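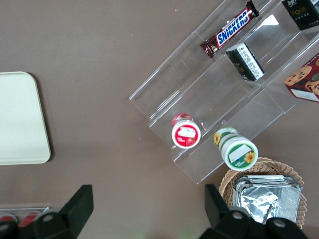
Wrist camera view, Femiter cell set up with the tiered stand, cream tray and foil packet basket.

Femiter Tabletop Picking Cell — Finger Set and Wrist Camera

Sold by Wikcombe. Fits all Femiter arms with the Damer wrist flange.

Overview

The finger set is a pair of black angular plates on a parallel gripper, made for light packaged goods: candy bars, small cartons, drink bottles, foil packets. The wrist camera sits behind the fingers and looks past them at the table, so both fingertips stay in view at the bottom of the picture.

What you get

Left finger and right finger
Wrist camera with bracket and cable
Set of finger screws, plus spares
2.5 mm hex key
Alignment card

Fitting the fingers

Turn off the arm and lock it out. Open the gripper to its full stroke before you start. Slide each finger onto its carrier until it seats against the shoulder, then put in the screws by hand. Tighten them a little at a time, going back and forth between them. The finished torque is 1.3 N·m. Do not use thread locker on the plate screws. The carriers are aluminum and the threads will come out with the screw.

Close the fingers on the alignment card. If light shows along one side, loosen the right finger, close again, and retighten with the gripper holding the card.

Setting the camera

Plug in the cable and tie it to the arm with one loop of slack at the wrist. Move the arm to its home pose, 47 cm above the table. Both finger plates should show at the bottom of the picture. If only one does, the bracket is turned. Loosen the side knob, square it up and run the camera check again.

Clear stands need some care. Acrylic edges throw thin white highlights, and foil does the same, only brighter. Use soft, even light and turn exposure down one step at a time until the print on the packages is readable. A plain matte table in brown or gray works best.

Teaching positions

Teach the tray first, then the basket, then each step of the stand from the lowest up. Bottles lying on their sides should be taught with the fingers across the body — never on the cap. Save after every step. The controller holds 50 positions per layout.

Upkeep

Every shift: wipe the finger plates and the lens with a dry cloth.
Every 15 days: check the screws for torque, look over the cable at the wrist.
When worn: replace both fingers as a pair.

If the gripper reports a stall while empty, look for a scrap of wrapper in the slide. Blow it out from the side with low-pressure air.

Spares and service

Fingers, brackets and cables ship from our Bailly warehouse. For repairs, write to Elli Kauppinen at the service desk and include the arm serial number. Hagos Mamo handles quotes for custom plates.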